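How to Pack a Box of Small Things
For readers 7 and up

Cardboard boxes turn up everywhere. They hold cereal, shoes, pizza and fridges. When a family moves house, or when somebody sends a parcel to a cousin in another town, a box does the work of keeping many separate things together. This page explains how a box is made, how to choose what goes in first, and why small things need more thought than big ones.

What is a box made of?

Look closely at the torn edge of a cardboard box. Many boxes have three layers of paper there. The two outside layers are flat. The one in the middle is wavy, and the waves are called flutes. The flutes hold air, and they act like a row of tiny arches. Arches are strong when you push down on them, so the box can carry weight even though it is only paper.

The bottom of a box is usually made from panels that fold in and meet. The line where they meet is called the seam. The seam is the weak part. If it isn't taped, heavy things can push through it and end up on your toes.

Choosing a place to pack
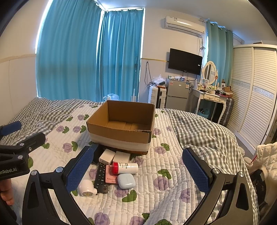
A bed is a good place to pack. It is wide and soft, and it is the right height for many children to reach without bending. Round things are less likely to roll off a bed than off a table, because the mattress sinks a little under them. Spread everything out before any of it goes in. With the remote control, the bottle with the red cap and the little white boxes all lying on the quilt in front of the empty box, you can compare their sizes easily. You can also spot anything that shouldn't be packed at all, such as something you will need tonight.

Before you start, press on the floor of the box with your flat hand. If the seam moves, ask an adult to help you tape it. Run the tape along the seam and a little way up each side.

Sorting by shape

Most small household things fit into one of these groups.

Flat things, such as cards and thin boxes. These can go along the sides of the big box or lie on the bottom.

Long things, such as remote controls and rulers. Lay them down along the longest side. If they stand up on end they may fall over when the box is carried.

Round things, such as bottles and balls. They roll, so they need something on each side to hold them still. A bottle with liquid in it should stand upright, with its cap done up tightly.

Things with electronics inside, such as earbuds and chargers. They don't like being squashed or knocked. Wrap each one in a sock or a tea towel.

Anything with medicine or batteries in it is a job for an adult. Leave it where it is and go and get someone.

Putting things in

Start with the heaviest things and put them on the bottom. Lighter things go on top. If the heavy things were on top, they would press on everything underneath, and the box might also tip over.

Put things in one at a time. It feels slower, but you get to choose a spot for each one. A dark grey rectangle with rounded corners, like the one marked UGREEN in the next picture, has flat sides and can sit neatly beside a small box. 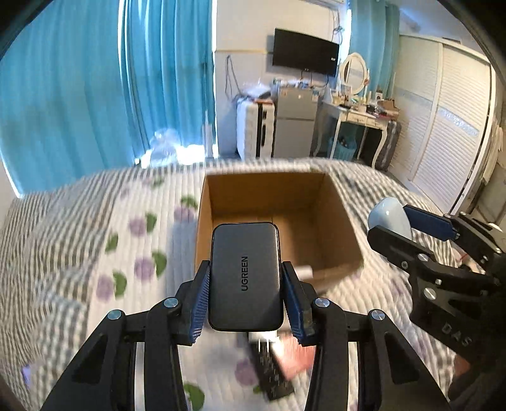

Filling the gaps

When everything is in, give the box a gentle wobble. Can you hear things sliding? That means there are gaps. Scrunched paper, old T-shirts and clean socks all make good filling. Push them into the corners first, as that is where small things like to hide.

Don't fill the box so full that the top bulges. A bulging box can't have another box stacked on it.

Labelling

Write on the side of the box as well as the top. When boxes are stacked, the tops are covered up and only the sides can be read. Write what is inside and which room it belongs in, for example "Remotes and chargers – lounge room".

Try it yourself

You will need a shoebox, 18 small things from your room and 2 socks. Ask before you use anything that belongs to someone else.

First, drop everything in without looking and see if the lid will close. Then tip it all out gently onto your bed, sort it by shape and pack it again. Is there more space at the top this time? Draw both boxes in your notebook and colour the gaps red.

Words to know

Flute: the wavy layer of paper inside cardboard.
Seam: the line where two edges meet.
Filling: soft material that stops things from moving about.
Fragile: easily broken.

Written by Sølve Løken for the Barkville Children's Library. Next in this series: How to Fold a Fitted Sheet.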